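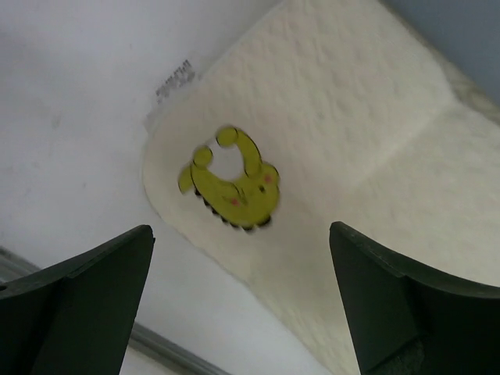
**Does the dataset say who really carried out each airstrike?**

It only records who was blamed, by whom, and in which report. If three papers blame three different forces for the same strike, you get three rows, and the file doesn't pick a winner.

# Holora strike claims

I started this as a spreadsheet for myself while trying to follow the fighting along the Cruzado road, and it grew until I felt a bit silly keeping it on one laptop. So now it's a repo! Every row is one claim about one strike, pulled out of a news report and coded by me.

## What's in it

- `reports.csv`: 563 reports, of which 523 are newspaper stories and 40 are radio bulletins I typed up by ear
- `claims.csv`: 897 claims, each one linked to a report by `report_id`
- `places.csv`: spellings of place names, with the one I settled on
- `notes/`: my coding notes, messy, read at your own risk

All the text is in English. The newspaper stories come mostly from the Burport and Onenbridge dailies (the Onenbridge one has the better foreign desk, in my opinion, and the worse website).

## Columns in claims.csv

| column | what it holds |
|---|---|
| `claim_id` | unique number |
| `report_id` | link back to the report |
| `blamed` | force said to be behind the strike |
| `source_type` | government, rebel, resident, aid worker, unnamed official |
| `target_said` | what the source said was hit |
| `target_denied` | 1 if anybody in the same report disputes it |
| `place` | settled spelling, see `places.csv` |
| `month` | month only |

I keep `month` on its own on purpose. Reports argue endlessly over whether a strike came before or after midnight, and I was spending whole evenings on it.

## How I coded the groups

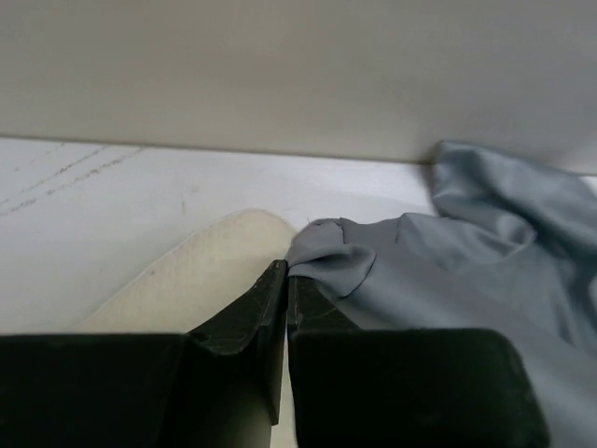
The hardest column by a mile is `blamed`. Rebel groups around Cruzado split, merge and rename themselves, and a spokesman can be a "moderate commander" in one paper and a "militia leader" in the next. I kept the label each report used and put my own grouping in `blamed_std`, so you can throw mine out if you hate it. On the maps in `plots/`, government-held areas are dark green, rebel-held areas are plain cream, and anything disputed is a light grey-blue, very close to the colour of that crumpled satiny fabric. If it looks washed out on your screen, change `disputed_col` at the top of `make_maps.R`. The disputed bits shift a lot between February and the end of the file, so don't use one month's map as the base for another.

## Things that will trip you up

Radio bulletins repeat themselves. I coded a claim once per bulletin even if the announcer read it out twice, but the same claim in the 6 pm and 10 pm bulletins is two rows.

"Unnamed official" is a big mixed bag. Some reports say which government the official works for and plenty don't. Check `source_note` before you lean on it.

Burport is also the name of a district, and I didn't notice until I was well into the coding. Rows I'm unsure about have `place_check` set to 1.

I was the only coder, so there's no agreement score. I'd love a second person to have a go at a chunk of it!

## Using it

Take it, share it, fix it. A credit is nice if you publish something. Please don't use row counts as strike counts, though, and if you spot a wrong link or a dodgy spelling, open an issue with the `claim_id` in the title.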